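Plultari Open Day: Frequently Asked Questions

Home tasks, handheld grippers and robot demonstrations

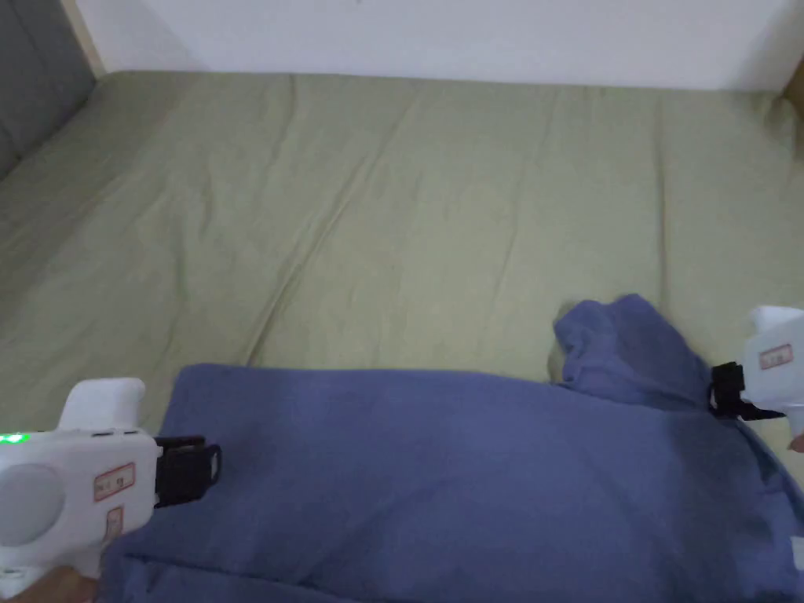 Do I need to book a place?

Booking is required for the afternoon demonstrations. The morning is walk-in, and you can arrive any time between 9 and noon. Afternoon places are free and go up on the bookings page at the start of May. Each afternoon group takes up to 35 people.

Where is it held?

At the Plultari building on Liapis Road. The main entrance is on the side facing the parking lot. The door on the street is for deliveries and stays locked. If your navigation app takes you to the loading dock, keep going past it and turn left.

What will I see?

There are two parts. In the first, our staff do ordinary household jobs with a pair of handheld grippers, such as spreading out or folding a cloth on a bed. In the second, a two-armed robot tries the same kind of job. You will be able to watch both from a few feet away.

Why do people use the grippers if you have robots?

The grippers record how a person does the job. Those recordings are used to train the robot. A person holding one in each hand can work in a normal bedroom or kitchen, so we can collect recordings in places where it would be hard to set up a robot.

How many recordings do you have?

The bedding set for the Tundimura project had 1583 recordings when this page was last updated. Of those, 555 were made in furnished rooms. The rest were made on tables in the workshop. We plan to do more in furnished rooms this year.

Can I try the grippers myself?

Visitors age 12 and up can try them at the practice table. You squeeze to close the jaws and let go to open them. Most people find a towel easier than a sheet. Expect a short line after lunch. Please take off rings and bracelets first, and leave them with whoever came with you, as we don't have lockers at the table.

Will the robot get it right every time?

No. It drops things, misses corners and sometimes stops in the middle of a fold. When it stops, the operator will reset it and start again. We don't edit the program to show only the jobs it does well, and the operator will tell you what went wrong if they know.

Is it safe to stand near the robot?

Stay behind the yellow line while the arms are on. An operator has a stop button in hand the whole time. Children under 12 must be with an adult.

Do the recordings include visitors?

The grippers at the practice table are set not to save anything. Staff recordings are made in a separate room, and that room is closed while the public is in the building, apart from the guided stop at the end of each afternoon group.

Can I take pictures?

Pictures and short videos are fine in the demonstration area. Please don't photograph the computer screens in the workshop. Tripods are not allowed because the walkway is narrow.

How long should I plan for?

The walk-in part takes most people under an hour. An afternoon demonstration lasts 50 minutes with questions. If you want to do both, there are benches and a vending machine in the lobby. The nearest place for a real lunch is two blocks east.

Is the building accessible?

All public areas are on the ground floor. There is one short ramp between the lobby and the workshop. Stools are available in the demonstration area. The arms make a steady hum and the stop alarm is loud, so bring ear protection if noise bothers you. We also keep foam earplugs at the front desk.

Who is Prumimance?

Prumimance builds the control software for the two-armed robot and is helping us run the day. Their staff will be wearing green badges. Questions about how the robot is programmed should go to them. Questions about the grippers and the recordings should go to Plultari staff, who have white badges.

Can I bring a school group?

School groups come in the morning only. Write to us at least two weeks ahead with the age of the students and the number of adults. We ask for one adult for every 9 students. Buses can park behind the building but can't wait at the main entrance.

Are you hiring?

We usually need part-time operators for recording work. No robotics background is needed, and training is paid. Forms are at the front desk, and you can hand one in the same day or mail it later.

What if I have to cancel?

Use the link in your booking email. Your place goes to the next person on the waiting list.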